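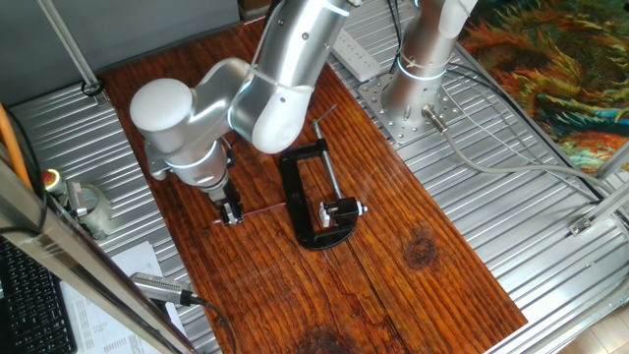 # Galmont: pencil and clamp, two arms

Hello and welcome! Galmont is the fall project of the Pliltard student robotics club, and this README is the closest thing we have to a manual, a data card and a diary all in one. Last updated September 8, 2019. If you joined the club after that, please read the whole thing once before your first session, and then fix whatever has gone out of date.

The short version: one arm picks up a pencil from a wooden board and brings it to the open part of a C-clamp that is lying on the same board. The longer version is that we wanted a job where both arms share a table, where the objects are cheap enough to drop, and where a person watching can tell right away whether it went well. We spent most of a meeting arguing over bottle caps before somebody pulled a clamp out of the toolbox, and we've grown fond of it.

## What's in the dataset

- 400 episodes, each one a single attempt from start to finish
- 4 camera streams per episode: two fixed ones by the table and one at each wrist
- joint positions and gripper opening for both arms
- a plain text note from whoever was driving

All of it was driven by hand by 5 club members, taking turns. You'll see differences in style between us, and we decided to leave them in. One of us goes very slowly near the clamp and then races back to the start pose, and after a while you can recognize those episodes from the joint plots alone.

## Setting up a session

The board goes down on the aluminum table between the two bases, long side running away from the keyboard corner. Lay the clamp flat on it. We turn the clamp between episodes, so the opening may face any direction you like, but the whole clamp has to stay on the wood. Then put a pencil down where the arm you're driving can reach it without leaning over the clamp.

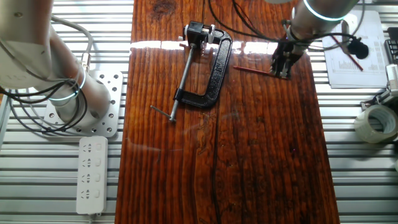 *Fixed view: clamp flat, one pencil on the board, one spare on the papers.*

A few habits that make the afternoon go better:

1. Know where the emergency stop is, and keep your papers off it.
2. Home both arms, even if you only mean to drive one.
3. Check that all the camera streams are live before you touch anything on the board.
4. Say "moving" out loud. It feels silly for the first week and then you can't stop doing it at home.
5. Write your note straight after the episode. A note written at the end of the day tends to say "fine" next to everything.

Spare pencils can stay beside the board. They do show up in the fixed views, and we count that as part of the setup, so please don't crop them out when you export.

## The board, and what the cameras make of it

We need to talk about the board, which has caused more head-scratching than any other part of the project. It's a lovely piece of wood and it's also very shiny, with strong grain and dark knots, and all of that matters a great deal to software that is trying to find a thin object lying on top of it. From the fixed cameras you mostly get a bright band of glare that shifts with the light. From the wrist it's busier still.
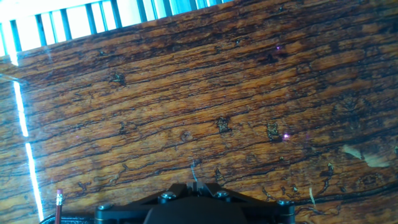 Our first detector was a simple color threshold written over a weekend, and it liked the reddish streaks in the grain nearly as much as it liked the pencils. Cheuk-hei Liao rewrote it to look for long straight edges first and color second, which helped a lot, although a long crack in the wood can still fool it. If you're training something of your own, we'd suggest keeping a few of the high-glare episodes in your test split so that your numbers don't come out too cheerful.

We did consider covering the board with matte paper. The vote was close! We kept the wood, partly out of stubbornness and partly out of a feeling that real workbenches are messy to look at too. The blinds stay however we find them when we arrive, and their position isn't logged. (It should be. There's an open issue for it, and it would make a very nice first task for a new member.)

## Doing the task

Go down onto the pencil with the fingers open just a bit wider than you think you need, close gently, and lift before you turn the wrist. Most of our dropped pencils came from turning first. Then bring the free end toward the clamp, staying low, and take your time over the last stretch.

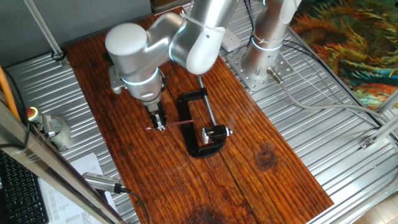

Where along its length you grip the pencil makes a surprising difference. Hold it in the middle and it's nicely balanced, but you have very little reach left and the wrist ends up crowding the clamp's screw. Hold it near one end and you get all the reach you could want, with a tip that wobbles. The later episodes lean toward an end grip, and the earlier ones are a real mixture, so shuffle before you split.

An episode counts as a success when the pencil is inside the opening of the clamp and the fingers have let go. Touching the clamp is allowed. Pushing it along the board is allowed too, a little, and we mark those episodes `nudged` in the notes. Please don't delete failures. Mark them `fail`, write a sentence about what happened, and move on with a light heart.

## Folders

```
galmont/
 episodes/ one folder per attempt
 notes/ driver notes, plain text
 calib/ camera and base calibration
 tools/ export, replay, plotting
```

The replay tool is called `aaltonen`, after a joke that has been lost to time, and it will happily send a recorded motion to the real arms if you leave off the `--dry` flag. Please use `--dry` first. Every time.

## What it's good for, and where it falls short

It's a small dataset with one board, one clamp and one kind of pencil. That's plenty for a class assignment on grasping or for comparing a couple of trackers, and we've enjoyed using it for both. We wouldn't expect anything trained on it to cope with another table.

In November we're taking the project to the Atside student showcase, where the plan is to run live for 5 minutes at a time. Before then we'd love to have blind positions in the log, a second style of clamp, and someone brave enough to tidy up `calib/`. Questions and corrections go in the issue tracker, and snacks go on the shelf by the door, well away from the arms.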